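The Zalier in the Drawer
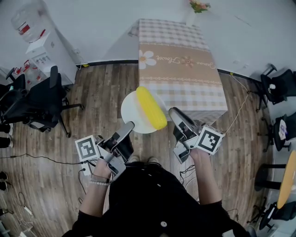 "Does the old one still hold a charge?" Arnar Mogensen asked.

"It holds one for most of a morning, if you keep the screen dim and don't call anybody," said Nanna Ragnarsson, and she set the phone on the shop counter as gently as if it might wake up.

It was a Zalier, the small one with the rounded back, and she had carried it through two coats and one marriage. Arnar had sold it to her himself, back when his shop in Fekport still had the green awning, and he remembered (or said he remembered, he was a kind man) that she had wanted the blue and settled for the gray.

"Well, now," he said, and brought out the new Zuvville, which had come in that January and which everyone under thirty seemed to want. It was as wide as a slice of bread. Nanna held it in both hands and said it was very handsome, and where did a person put it?

"In a bag, mostly."

"And what does it cost?"

He told her 3,000, and then, because she had gone so quiet, he told her he could take off 100 for the Zalier. She looked at the little phone lying there with its scratched corner and felt ashamed, the way you do when somebody names a price for a dog.

"What would you do with it?"

"Parts, I suppose."

There were 824 messages on it. She knew because the phone told her so every time it complained that it was full, and a good many of them were from her sister, and said things like *bring onions* and *are you up* and *look at the moon, quick, go outside*. Arnar explained that they could all be moved across, it took ten minutes, she wouldn't lose a word. Nanna said she believed him. She asked whether they would look the same, and he thought it over properly before he answered, and said the letters would be bigger.

In the end she bought a battery. It took him the rest of the afternoon to find one, in a box under the stairs, and he made coffee while the back was off, and they talked about the awning.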